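Keeping Small Parts Findable: Storage Boxes in a Shared Workroom
Student project report
Nhung Tôn
Supervisor: Lorenz Rüegg
4 Jan 2022

1. Background

The workroom in Skendport is used by four student groups, and each group has its own habits. When I joined in May, the small parts were kept in paper bags, jam jars and open trays. Many of them had no owner any more. People lost time with searching, and often they bought again something which was already in the room. My project had the task to find a simple way of storing small parts so that a new person can find them without asking.

I did not want to design a new piece of furniture. The room has already shelving units and the budget was small. So the question became more modest: which kind of box should stand on the shelves, in which place, and how must it be marked?

2. How I worked

First I asked the users. I gave a short paper form to 35 persons and I received 19 of them back. The form had only five questions. The most frequent complaint was that one has to open many containers before finding the right one. The second complaint was about lids which do not close well, so that the parts fall out when somebody carries the box to a table.

After this I made a list of everything in the room. The list was kept in a spreadsheet named Dodomon, after the old cat of our building, and in the end it had 2716 entries. This was much more work than I planned. Several entries are the same screw in another bag, and I could not always decide if two things are really the same.

3. Choice of the box

I compared three types: cardboard boxes with a lid, open plastic trays, and small closed boxes of clear plastic. The cardboard boxes are cheap and can be written on directly, but the user sees nothing of the content. The trays are quick to use, but they collect dust and they cannot be carried safely with one hand. The clear boxes were the best for our case. Even when the plastic is a little frosted, one can recognise the general shape of what is inside, and this is often enough to say "no, not this one".

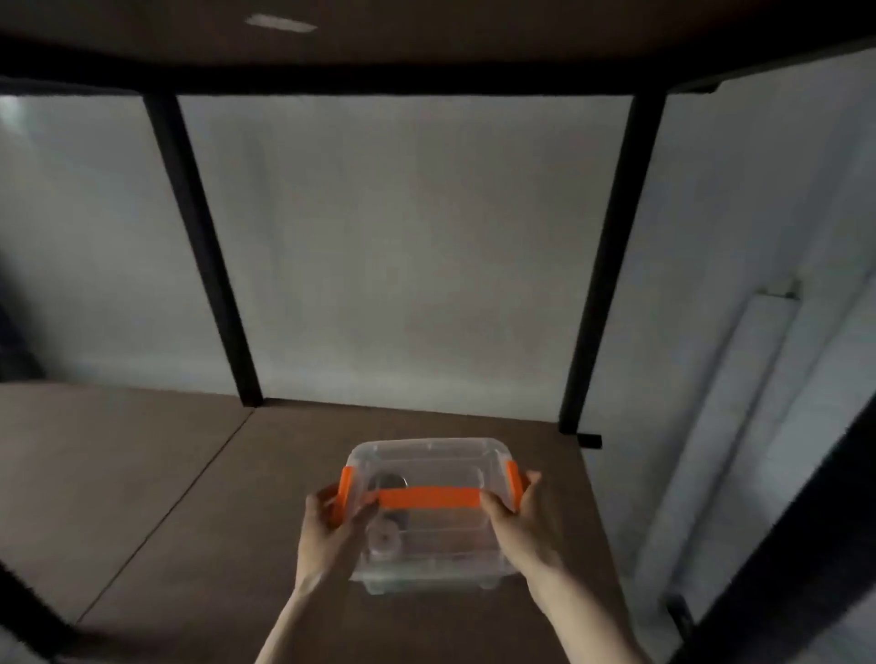 For the lower compartments the height is a separate problem. A person must bend down and put the box in from the front, with the arms stretched out, and the top panel leaves not much space for the hands. In my first plan I wanted to stack two boxes there. In the trial the users did not like it, as the upper box had to be lifted out each time. I changed the plan to one layer only. It wastes some space, but Mr Rüegg agreed that the quick access is more important.

4. Labels

Every box got a label on the short side and the same label on the lid. I wrote the name of the part in everyday words and not the order number. In the beginning I used colours for the groups of parts, but two users told me that they cannot distinguish them well, so I went back to plain black letters.

5. Trial and results

The trial took place during three weeks. I asked the users to find a given part and I measured the time. Before the change, a search took about 90 seconds on average. After the change most users needed less than half of this. I must say that the same persons did both tests, so they maybe knew the room better the second time. This is a weakness of my work.

One thing did not improve. Boxes were often returned to a wrong shelf, mostly in the evening. I added a mark on the shelf edge for each box, but the trial was then already finished and I have no measurement for it.

6. What remains to do

The list should be made shorter, and the double entries removed. The upper shelves are still in the old condition. I would also like to repeat the test with new students who have never been in the room.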